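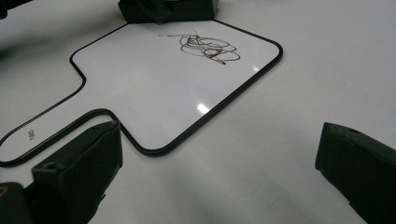 # Whiteboard wiping demos: how messy should the scribbles be?

**skitus_bench** wrote:

Okay, so I've been collecting handheld gripper demos for a wiping task and I've painted myself into a corner. The task is "erase the scribble from a paddle whiteboard with the eraser." I want 200 good episodes before I train anything, and I've got 96 of them sitting on the drive right now.

My problem is the scribbles. I draw them myself, and looking back through the first batch they're all basically the same scribble! A knot of loops, usually in the top half of the board, dark marker, done in two seconds flat while I'm thinking about lunch. I'm worried the policy is going to learn "go to the top half and rub" and never look at the ink at all.

Do you folks plan your starting states, or just wing it and trust the numbers?

---

**Munasinghe_fan** wrote:

Plan them. I wung it (winged it?) on a table-wiping set last year and the thing would happily clean a spotless patch of table while the ketchup sat there six inches away. It had learned my habits really, really well.

What I do now is write out a sheet before each session. Board angle, where the ink goes, how big, where the eraser starts. Then I shuffle the rows. It's boring but it takes the decision away from my hand, and my hand is lazy.

---

**hirnedmont_tanvir** wrote:

I'm going to disagree a little. Sheets are fine, but I've seen people make such a tidy grid of starting states that everything falls on the grid points, and then the robot is lost in between. I'd rather have a friend draw the marks. Hand the marker to whoever walks by. Kids are great at this!

Also please turn the board. If the handle always points the same way you've baked in a second shortcut, and you won't spot it till you test with the handle on the other side.

Tanvir Marikar

---

**skitus_bench** wrote:

Ha, the handle. Yeah. I do swing it around some, but mostly within a session, and then a whole session ends up with a sort of favorite direction. I went back through the folder after reading this and sorted by board angle, and it's clumpy. Not awful, but clumpy.

I also found a pile of episodes where the board is a bit too far up in the view when the demo starts, so you only get the lower part of it and the rest is out of sight. I used to toss those. Now I'm wondering if I should have kept them.

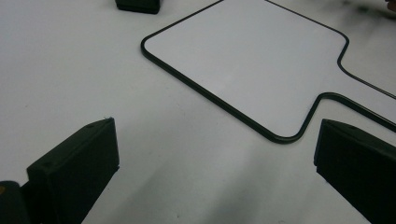 **Should I keep episodes where part of the board is out of view at the start?**

Keep them as long as the demo itself is good and the gripper gets to the board without you peeking from a spot the camera can't see. A policy that only ever starts with a perfect view gets stuck the first time it starts with a poor one. Tag them so you can pull them out later if they hurt.

(Stealing that from my own notes file, I asked and answered it to myself at midnight. Feel free to shoot holes in it.)

---

**stunulik_jo** wrote:

Shooting a hole, sorry! The "without you peeking" part is carrying all the weight there. When you're holding the gripper you can see the whole table with your own eyes. So you move confidently toward ink that the camera doesn't have in view yet, and from the model's side that's a magic trick. It can't learn it, it can only memorize it.

If you keep those episodes, go back and redo the opening move on a few. Swing the gripper until the camera gets the whole board, pause a beat, then go for the eraser. You want the looking around to be part of the demo.

---

**Munasinghe_fan** wrote:

+1 to jo on this. We put it in our lab rules for the Munasinghe project: look, then reach. New people hate it for a day and then stop noticing.

---

**hirnedmont_tanvir** wrote:

Hmm, I'd be careful with the pause though. Long pauses are poison for some training setups. The model sees a bunch of steps in a row where the right action is "do nothing," and then at test time it parks itself and never leaves. Trim them or keep the gripper drifting slowly while you look.

---

**stunulik_jo** wrote:

Fair. A slow drift is better than a dead stop. I should have said that.

---

**skitus_bench** wrote:

This is all super useful, thank you. So my plan for the next session is to slow down on the opening move, no dead stops, and start every episode with the fingers open and well clear of the board. I've also been sloppy about where the eraser lives. It tends to end up by the top edge, which is handy for me and probably terrible for the data.

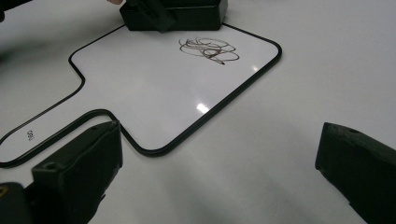
So the eraser gets its own column on the sheet: left side, right side, near the handle, on the table, on the board itself. I'll do 25 episodes that way and train a small test model on just those before I go any further. If it heads for the eraser wherever it is, great, I'll carry on to the full count. If it goes to the top edge out of habit I'll know the older stuff is pulling too hard when I mix it back in, and I'll thin it out.

One thing I still can't decide is what to do about leftover ink. Sometimes I wipe and there's a faint gray ghost. Is that a success? I've been calling it a success if I can't see it from my chair, and that's a terrible rule.

---

**Munasinghe_fan** wrote:

Pick a rule the camera can check. Ours is: take the last clear view of the board, and if you can tell where the mark was, it's a fail. Fails go in a separate folder. Don't delete them, we ended up using ours to train the "am I done yet" check.

---

**hirnedmont_tanvir** wrote:

Or let the demo go on longer! If there's a ghost, go back and rub it again in the same episode. Those second passes are gold. Our first wiping model at Hirnedmont did one lovely swipe and quit, because every demo we gave it was one lovely swipe.

I still say you don't need the sheet, by the way. Get a different person to draw.

---

**Munasinghe_fan** wrote:

And I still say you do :) Different person AND a sheet. You'd be surprised how many people draw loops when you say "scribble."

---

**skitus_bench** wrote:

Guilty. Okay, lines, dots and somebody's signature are going on the list too. I'm setting aside 60 episodes just for second passes, which means more ink on my sleeves.

Does anyone have a feel for glare, while I've got you all here? My overhead light puts a bright spot on the board in lots of these and it moves when the board turns. I've been leaving it alone.

---

**stunulik_jo** wrote:

Leave it. Your test table will have lights too. I'd only worry if the spot sits right on top of the ink so the camera can't see the mark, and even then I'd keep a few of those in.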